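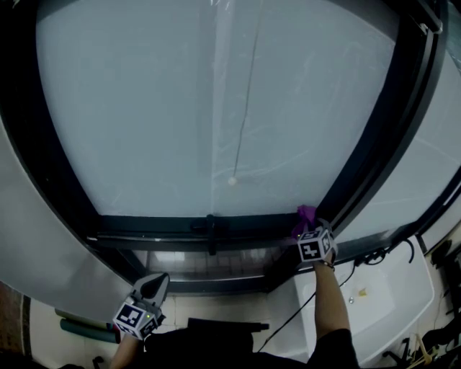
4.2 Morning trials and how keenly a horse races

Last updated June 26, 2019
Filed under: Racing Science, Working Papers

We turn now to the question that first got us talking with the trainers at Makthorpe, and that we have been happily arguing over ever since: does a horse that pulls hard in a morning trial go on to pull hard on race day? Mercado and Guérin thought so, and their scoring sheet, with its 10 steps from "asleep" to "bolting," is the one we borrowed here (with our warm thanks).

Riders filled in the sheet as soon as they had dismounted. We then matched each trial with the horse's next start, leaving out any horse that had changed barns or been fitted with new headgear in between. That gave us nearly 4,000 pairs, a good many more than we had dared hope for.

Figure 4. Window with pull cord and latch.

The link is there, but it is a gentle one. Sprinters carried their trial manners to the races more often than stayers did, and young horses were — as any patient groom will tell you — all over the place. Bhattacharjee has suggested that the rider matters as much as the horse, and we take up his point in the next section, where the Anmont trials are looked at separately.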